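**Livero bench trials move to white worktops**

October 13, 2025
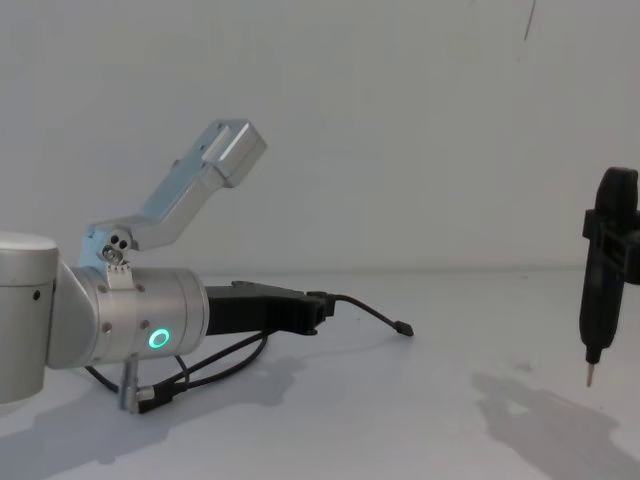

*A black cable and plug at the white worktop, Livero.*

Livero has changed the work surfaces used for its cable handling trials, replacing the old grey mats with plain white tables against a white wall. The change covers the plug and lead tests run with Nuredau, which supplies the cable sets.

Ji-hoon Seo, who keeps the bench schedule, said thin black leads were hard to pick out on the mats, and that 309 of 2,751 entries in the February log had to be checked again by hand.

The next series uses leads of 300 mm and 2,000 mm. Short leads go first – the long ones need a clear table from end to end. Results will be filed by Yurani Ticona under the existing test numbers, with the surface noted in the remarks column.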